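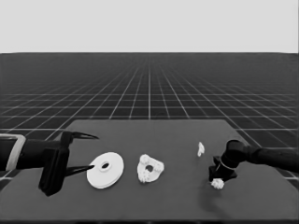
Can a robot do my chores yet? Your questions

Can a machine tidy a kitchen table today?

Bits of it, yes! A two-armed robot can pick up a single object, hold it and put it down somewhere else, and that alone would have had me jumping up and down when I was at college. Clearing a whole table after tea, with sticky spoons and a cat on the chair, is still a long way off.

Why do you practise with small white parts on a dark table?

Small parts are the shop-floor version of tidying up. One might be flat and round with a hole in the middle, the next all lobes and bumps, and each wants a different grip. The dark top makes them easy to tell apart on screen.

Is it all done in simulation?

Most of the early work is. Our simulator is called Storus, and its floor is a plain grid running off to the horizon (you get fond of it). In May we ran one sorting job 59 times in an afternoon without sweeping anything up afterwards. Try that with real washers!

Why two arms?

Try doing up a nut and bolt with one hand. One arm can hold a piece while the other goes after the next, and some jobs, such as fitting one part into another, are miserable with a single gripper.

What is the hardest thing to pick up?

Flat things. A disc lying on a table gives the fingers hardly any edge to get hold of. Parveen Navaratnam has tried 13 ways of approaching one and likes 2 of them.

What about laundry?

Towels, slowly. Socks, no. Cloth changes shape every time you touch it, so knowing where it was a moment ago doesn't help much.

Would it work in a small workshop?

Possibly sooner than in your home. A bench where the same parts turn up day after day is far kinder to a robot than a family hallway. Edith Nina is looking into this with a workshop in Godmont, and almost 18 people there have already asked her when it can make the tea.

Can I buy one from you?

No, Brutuvo is a research project and we don't sell anything. Do write in with the chore you hate most, though. We read them all, and the odd ones get passed round at lunch.

Last updated June 25, 2019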